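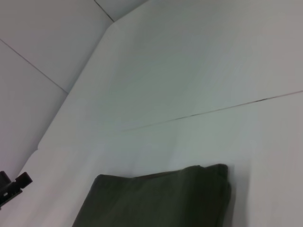
# Vollix Stream Mussel Survey: Data Card

Print | E-mail this page

Version posted 12/06/2025

Counts of native freshwater mussels and the invasive Asian clam from wadeable streams in the Vollix Creek drainage. The files hold one record per species per quadrat, plus a site table and a table of water readings. The survey was run by Awad Stream Ecology with field help from the Pododetti Watershed Council.

## What is in the download

`sites.csv` has one row for each of the 21 survey reaches, with stream name, reach length in meters, average wetted width, bank cover class and main bed type.

`quadrats.csv` has one row for each of the 884 quadrats searched. Quadrats with no mussels are included and have a zero in `n_live`. Do not drop these rows if you plan to work out density.

`mussels.csv` has one row for each species found in a quadrat, with live count, shell count, and shell length to the nearest millimeter for up to 15 live animals per species.

`water.csv` has temperature, conductivity, dissolved oxygen and turbidity. Readings were taken at the downstream end of the reach before anyone walked in the water.

All files are comma separated, UTF-8, with a header row. Missing values are blank. A blank in `turbidity_ntu` means the meter was out for repair, and this affects most of the upper Clidetti Branch sites.

## How the survey was done

Each reach was split into cross-stream lines. Quadrats a quarter of a square meter in size were placed along each line using a random start. Crews searched the surface by hand and with a view bucket, then dug the bed to a depth of four inches and washed the material through a sieve. Native mussels were measured, put back in the same spot, and set into the bed with the hinge up. Asian clams were counted in the sieve and were not returned to the stream.

Where the bed was bedrock or packed clay, digging was not possible. Those quadrats are marked `surface_only` in the `method` column. They miss buried young mussels and should not be pooled with dug quadrats without some kind of correction.

Work stopped whenever the bottom could not be seen at knee depth. Two reaches below the Clidetti Branch mouth were finished on a second visit for this reason, and their quadrats carry two different visit codes.

## Column notes

- `reach_id`: letter for the stream, then a number counting up from the mouth
- `quad_id`: unique across the whole data set
- `n_live`: live native mussels, all species together
- `n_clam`: live Asian clams; counts above 178 in a single quadrat were estimated from a subsample and have `clam_est` set to 1
- `shell_state`: F for fresh dead, W for weathered. Shell pieces smaller than half a valve were left out
- `length_mm`: longest line from front to back of the shell, taken with calipers
- `id_conf`: 1 for sure, 2 for likely, 3 for genus only

Small animals in the genus Elliptio are hard to tell apart in the field. Most records with `id_conf` of 3 are in this group. We suggest lumping them to genus for any comparison between reaches.

## Known problems

Reach P4 was surveyed just after a beaver dam upstream gave way. Depth and bed type in `sites.csv` are from the survey day and no longer match what is there.

The first release had Asian clam shells mixed into the native shell counts for three reaches on the Pododetti side. This was fixed in February. If your copy of `mussels.csv` has no `shell_state` column, it is the old one and should be replaced.

Crews differed in how they scored bank cover. Treat classes 2 and 3 as the same.

Densities describe the reach that was searched. Reaches were picked partly by road access and landowner permission, so the set is not a random draw from the drainage, and the average across reaches should not be used as a figure for the whole creek.

## Locations

Exact coordinates are not in the public files. Two of the native species here are protected by the state, and live beds close to bridges have been dug up by collectors. Site positions are given to the nearest mile along the stream. Agencies and researchers with a valid collecting permit can ask for the full table in writing and should include a copy of the permit.

## Use and citation

Free to use for research, teaching and planning. Please cite as: Awad Stream Ecology, Vollix Stream Mussel Survey. If you correct an identification or find a row that does not add up, send the `quad_id` and a short note so it can be checked against the paper sheets. Corrections go into the next release and are listed in `CHANGES.txt`.

Shares: 6 | Comments: 2

Print | E-mail this page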